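Gripper drifts to one side when it picks crates – which bolts to check first?

Asked by Kamonchanok Paisan, 4/21/21

Our Zimo arm moves plastic crates. After 171 cycles the fingers close a little to the left of the crate.

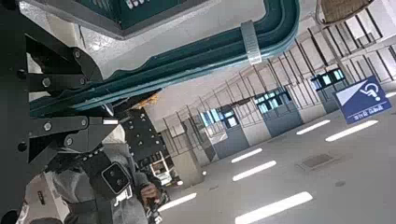

I already did the zero calibration two times and the error came back. Do I need a new bracket?

2 answers

Si-woo Yang
No new bracket yet. Loosen the finger plates, close the gripper on a crate, then tighten again. We use a slotted crate with a white rim, on a plank table like this one.

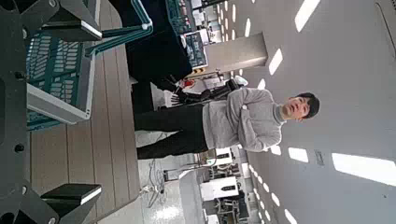
Tighten in a cross pattern – never one side fully first. I put the crate between the two fingers and watch the white stripe on the lower one while I close slowly. Check again after 6 picks.

Follano174
same problem, restart helped me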